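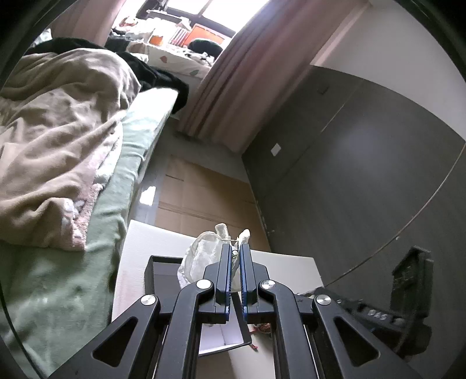 Handling Soft Things: Notes for Session 7
Student Manipulation Project, Shota Tamura

Last session we picked up wooden blocks and everyone went home pleased. Blocks are generous. They stay where you put them, they have the same shape after you squeeze them as before, and if you miss one by a little it waits for you to try again. A plastic bag does none of this. Please read these notes before you go home and start recording, and then read section 3 a second time, as the April group read it once and it showed.

1. Why bags

A bag has no fixed shape, so there is no single correct place to hold it. It folds over whatever is under it and hides the thing you wanted to see. It's also thin enough to let some light through, which means its outline changes depending on what it happens to be lying on. For a learning system this is about as rude as an object can get. For us it is ideal, and bags are free.

The task is short. Pick up one bag, lift it clear of the table, and put it in the container you have chosen. Any open box will do. Do not buy a box.

2. The tool

You will each sign out one hand-held gripper. Two fingers, parallel, with a blue ridged strip on the inner face of each. The strips do most of the work. Plastic film slides off a smooth finger, and the ridges give it something to catch on. Check before every set that both strips are sitting flat, and wipe them with a dry cloth. Do not wipe them with whatever you use on your kitchen counter. We had to replace a pair that way and they smelled of lemon until the end.

The linkage behind the fingers should open and close evenly on both sides. If one side lags, stop and bring it in. Do not oil it. I know you have oil. Leave it in the drawer.

Each gripper goes out with a Luvico carrying case and a Planotent log card. The card gets filled in by hand, at the time, in writing that another person can read.

3. The grasp

Go in from above with the fingers open. Aim for a gathered part of the bag, a ridge or a knot of film where several layers have bunched up. One flat layer in the middle of the bag is the worst place to choose, and it's where most people go first, for it looks like the center and centers feel correct.

A good pinch has material standing up past the fingertips on both sides. If all the plastic is below the tips you have caught an edge, and an edge will usually slide out on the way up. Close slowly. Then wait for one breath with the fingers closed before you lift. This pause feels silly and it is the single most useful thing in your recording, as it marks clearly where reaching ends and carrying begins.

Lift straight up first, then move sideways. People like to cut the corner. The bag drags across the table, picks up a friend, and now your one-bag demonstration has two objects in it and a moral.

Expect the weight to hang to one side. Let it. Do not roll your wrist to tidy it up, unless you want to teach the robot that tidying up is part of the job.

4. Where you record

Homes, please. Your own. The lab bench is gray, evenly lit and has nothing on it, and a model trained only there is very confident until it meets a bedspread. We want sunlight through a window, curtains, blankets, shelves with things on them, a shiny surface or two. Leave the cables where they are. Do not clean up first. It's the only assignment you will have this year where making the bed counts against you.

There are limits. Keep people out of the recording, and put away letters, screens and anything with an address on it. A bright window behind the table is fine as long as you can still make out the fingertips. Change something between sets: the side you stand on, the bag, where the box sits. If you stay in one spot for the whole assignment we will be able to tell, and so will the model.

5. What to hand in

Up to 227 attempts per team. More than that and the upload fails without saying so, which is a feature of the Hellow server that we have reported and been thanked for reporting. The minimum is 116. Failed attempts count toward both, provided that you mark them as failed. Please do not delete your drops. Last year one team handed in a perfect set, and we learned nothing from it except that they owned a delete key.

On the log card, write for each set:

Bag type (thin, thick, with handles, without)
Surface under the bag
Where the light comes from
Number of drops
Anything odd

"Anything odd" may be left blank. It may not be filled in with "no comment", "see above" or a drawing of me.

6. Grading

There are 11 points. Four are for variety of places and bags, four for clean grasps with the pause in them, two for the log card, and one for returning the gripper with both strips still attached. You would think the last one was free.

The Ahn arm will run on the combined recordings from all teams at the final session. It gets the same bags you had and a table it has not seen. Bring a bag of your own if you want to make its life harder. Crinkly produce bags did the most damage in the last round, and the arm spent a long time opening and closing on air next to one with great dignity.

Questions about broken linkages go to me in person, with the gripper. Questions about whether a sock is a kind of bag have been answered. It is not.

Student Manipulation Project | Handout revised August 2023 | Contact: S. Tamura, project office | Back to top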